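Moving Parcels the Short Way: Our Conveyor Project at Sostitz
Student report, Hidovbridge Technical School
2024-02-24

When our class was asked to pick something from everyday working life and learn how it is put together, most groups went for bicycles or coffee machines. We went for the conveyor belt, partly because one of us spent a summer in the packing hall at Terkus and came back with a lot of opinions about it, and partly because we all stand at a checkout every week and had never once wondered what goes on underneath.

The first weeks were mostly reading and drawing, and a good deal of friendly arguing over whose drawing was right. We learned that a belt wants to wander. Give it the smallest excuse - a roller a hair out of line, a leg standing on a bump in the floor - and it will creep toward one side until it rubs on the rail. Our teacher let us find this out for ourselves, which took 4 afternoons on the little practice belt and used up most of our patience. After that we measured the rollers before we touched anything else, and things went a lot better!

The workshop at Sostitz was the part we had all looked forward to. The conveyor there is a long one with a smooth green belt and aluminum rails down both sides, and the frame under it is made of slotted profile. We grew very fond of those slots, as you can slide a bracket along to the right spot and tighten it, and if you change your mind (we changed ours often) you just loosen it again. 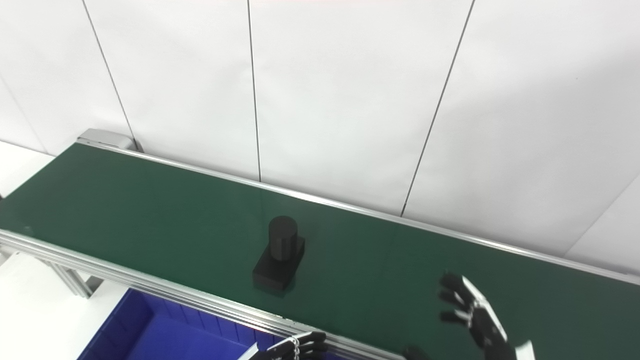 Why does a load sometimes tip over when the belt starts?

The bottom of the load is pulled forward by the belt while the top would like to stay put, so a tall, narrow thing on a small base goes over much sooner than a low, wide one.

We tested this with wooden blocks from the Yang building set, stacked in different ways, and kept a table of every run. Out of 68 starts, nine ended with a block on its side, and all nine were tall stacks. Setting the belt to start more slowly helped a great deal, though it made the waiting rather dull.

If we had more time we would like to look at curves, where the outside edge has farther to travel than the inside edge, and where our drawings still do not agree with each other. All five of us have put our names down for the second visit in May, and we are bringing our own measuring tape.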